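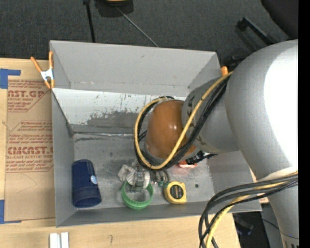

So the wood smoke study out of Brurkport is doing the rounds again and three people have sent it to me since breakfast. I've now read the whole thing, including the supplement. Some thoughts, and they're not very cheerful.

The headline you've seen is "Home air purifiers cut children's asthma attacks in smoke season". The paper doesn't say that. The paper says parents in homes with a purifier reported fewer nights of coughing. A cough diary is a fine thing to collect. It isn't an asthma attack, and I'd like whoever wrote the press release to explain how one became the other.

Who was in it: 200 households, all within a short drive of the town centre, all signed up through two schools. No apartments that I can find. No renters' breakdown either, and renters are the ones stuck with the leaky windows.

How long: 4 weeks in August. One fire season, one valley. The smoke was bad for part of it and then the wind changed. Table 3 shows most of the difference between the groups comes from the first stretch, and after that the lines are nearly on top of each other. The discussion section gives this a single sentence.

Now the bit that bugs me most. The comparison homes didn't get a dummy machine. They got a pamphlet. Every parent filling in a diary knew whether there was a humming box in the kid's bedroom or not. If you'd been handed a free gadget and told it cleans the air, how would you score a so-so night?

You can run these units with the filter taken out. Other groups have done it. It costs a bit more and the families don't find out till the end. I can't see a good reason it wasn't done here and the authors don't offer one.

Dropouts: more than 80 per cent of the purifier homes handed in full diaries. For the pamphlet homes the figure is lower, and you have to work it out yourself from a footnote. Were the ones who quit sicker? Healthier? Just fed up? We don't know, and they were left out of the main analysis.

Funding: the machines were donated by Zirkero, who sell them. It's declared, fair enough, and it doesn't make the results wrong. But the data handling was done by Wustine, and I had to go to the very last page to learn Zirkero is one of their clients. Put that on the first page, please.

Credit where it's due. The indoor particle readings look solid. The monitors were checked against a reference before and after, and levels in the bedrooms did drop. I believe that part. What I don't believe yet is the jump from cleaner bedroom air to fewer trips to emergency, which they didn't measure at all.

Somebody will bring up the Chang trial. Yes, it found something similar. It was also in adults, in winter, with a different kind of stove smoke. Two shaky studies leaning the same way don't hold each other up as well as people think.

Austra Butkienė's letter in reply is worth your time. She asks for the raw diaries and the hospital visit records, and she's polite about it, more polite than I'd be. No answer posted as of February 15, 2026.

Am I telling you to chuck out your purifier? No. If your kid wheezes when it's smoky, shut the windows, run the thing, keep the puffer handy and talk to your doctor about a plan. I run one myself. I just wouldn't want a health authority spending its whole smoke budget on the strength of this paper.

Replies are open. If you're from the study team and I've misread the footnote, tell me which line and I'll fix it here.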